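# About the Nester cell

Vilar is a small company that looks after one robot cell for a living. We look after others too, and we're fond of them, but the one that taught us the trade is called Nester, and if you're reading this page you have probably been sent here by somebody who has met it.

Nester takes hard drives in and out of a test fixture all day and a good part of the night. We set it up in a corner of our shop on Mollthorpe Road, in a space the lease describes as "suitable for light storage." It needed 37 changes to the original drawings before it ran a full shift without a person standing next to it looking worried. We kept the drawings. They're in the hallway, if you visit, next to the coffee machine, which has needed fewer changes but works less often.

## How we look after it

The morning starts before the first drive does. Whoever opens up runs the gripper through its full travel with nothing in it, slowly, and listens. A healthy finger makes almost no sound. A finger with a tired joint makes a small tick at the same point each time, and once you've heard it you'll hear it in your sleep, in the car and at weddings.

Then come the screws. Linkages work themselves loose in the way that children's shoelaces do, with patience and no visible cause, so every hex screw on the fingers gets checked with the same key, in the same order, and marked off on a card. We tried doing this on a tablet. The tablet is now used for ordering lunch.

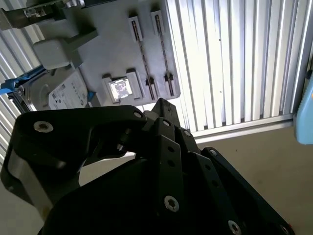
After the screws we bring the gripper up to the fixture and check the approach. Most faults blamed on the robot belong to the fixture, and most faults blamed on the fixture belong to whoever last leaned on its bracket. We set the approach at low speed, stop short, look at the gap from both sides, and only then let it close. A drive that goes in crooked will sometimes still seat, and that's the worst outcome, as it teaches everyone the wrong lesson until about the third one jams.

Every 1248 cycles the fingers come off for cleaning and the joints are inspected on the bench. It's an odd number and customers ask about it. It came from our first service log, it has served us well, and we've stopped trying to round it.

## What we do for other people

Calvo is the name we gave our service plan, after a long meeting and a short vote. It covers setup, scheduled care and repair for small handling cells, with a limit of 25 cells on the plan at any time so that we can still remember what each of them sounds like.

If something breaks, call before 10 in the morning and we'll normally be on the road that day. Please leave the machine as it stopped. We know it's tempting to tidy up first. A finger in the wrong place is useful evidence, and a finger somebody has politely put back tells us only that you were well brought up.

We also train your own people, on your own cell, for as long as it takes them to find the tick without being told where it is. Bring the log book if you have one. If you don't, we'll bring a blank one and a pen on a string.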